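Notes from the reading desk

1 February 2022

I fell down a hole over the holidays and I'm only now climbing out of it, so this month's item is a bit long. Blame Nollent! If you haven't run into it, Nollent is a little online library of old regional books, the kind of thing that was printed once by a small-town press and then sat in a church basement for a hundred years. Farm manuals, hymn books, a whole shelf of railroad timetables (I read more of those than I'd like to admit).

The site went up last May with 89 titles and it has 264 now. All of it is plain text you can download for free, no account, no app, and it opens on pretty much anything. I put a cookbook on my ancient Zedel reader, the one with the sticky page button, and it looked great.

What got me hooked was the proofreading. The pages are scanned, a program called Prurnoron takes a guess at the words, and then regular people like me fix the guesses one page at a time. Prurnoron is pretty good with clean type. It is terrible with fractions, and it thinks every smudge is a comma. My first book was a beekeeping guide from Marty, which is a county seat and had its own printer back then, and for 200 pages the word "hive" kept coming out as "bive." I still say bive around the house.
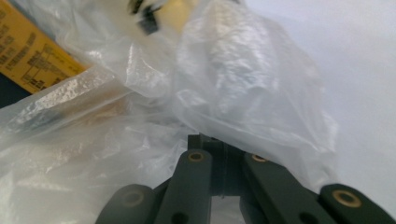 How much time does proofreading take? A page runs me seven minutes if the scan is decent, and you can stop after one. Your work is saved as you go, so I usually do a couple with my coffee and then a few more if there's nothing on TV.

My one gripe is the search box. It only looks at titles, so if you want every book that mentions, say, a certain creek or a family name, you have to download the whole pile and search it on your own computer (I did exactly that, and my laptop fan did not enjoy it). I wrote to the site and got a friendly note back saying full search is on the list, after they finish fixing the accents in the French titles. Fair enough.

If you want to try it, start with something short. The almanacs are fun because every page is different, but stay away from the tax rolls until you've got some practice. I'm on a book of ferry schedules next, and there's a fold-out map in the back that I can't wait to get to.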